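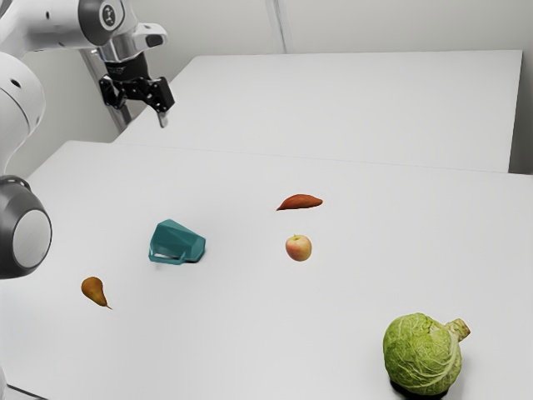
Week 6 handout: stock control, the basics

Reorder point = daily use x lead time + safety stock. Learn it, comes up every year.

Worked case, Bivel warehouse
Uses 15 boxes a day, lead time 6 days. Safety stock 31. So 90 + 31 = 121. Order when stock hits 121, not before.

Order size fixed at 300. Average stock (ignoring saftey stock) is half that, 150.
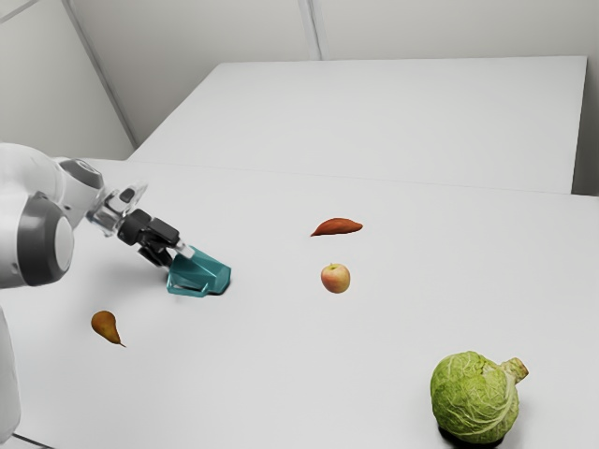 Holding costs
- rent, heating, insurance
- damage, theft
- money tied up (people forget this one!)

For the seminar: redo the sum for Kidivis, reorder point 206, same lead time and safety stock. Find daily use. Round up.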